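From: Hanna Pavliuk
To: dremura-catalog
Date: Friday, April 29, 2022
Subject: Re: [dremura-catalog] Pack size field, units vs. cases

Njoroge Laizer wrote:
> After the import, 2,817 records have a pack size of 2,000.
> Is that grams or pieces? The Oltier sheet doesn't say.
> Can we just divide by 50 and move on?

Please don't divide. The Oltier sheet gives grams per case in that column. The old Estard sheet gave pieces per case, and the importer maps both to pack_size without checking the unit.

Proposed change:

1. Add pack_unit (g or pc), required on import.
2. Rename pack_size to pack_qty.
3. Reject any row where pack_unit is empty. No default.

Existing records keep their value and get pack_unit = unknown until Jasmina's script has matched them against the supplier code. Rows without a supplier code go to Azra for manual review.

For sachets, the unit is pc and the inner box is the pack. The shipping case is a separate record with its own code.

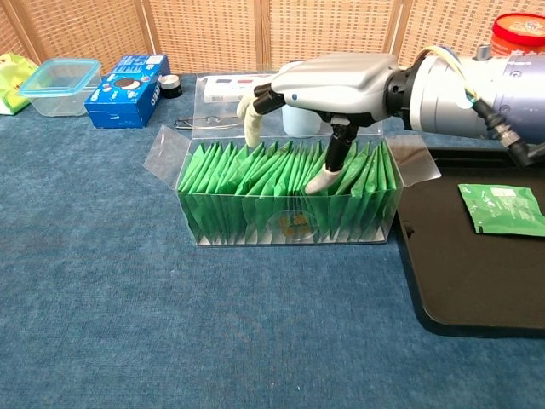

Inner box, clear, flaps open, green sachets upright.

Step 3 will break the nightly Bravo feed until they add the column. Elżbieta has asked them for a date in June. I'd hold step 3 until then and run 1 and 2 now.

Hanna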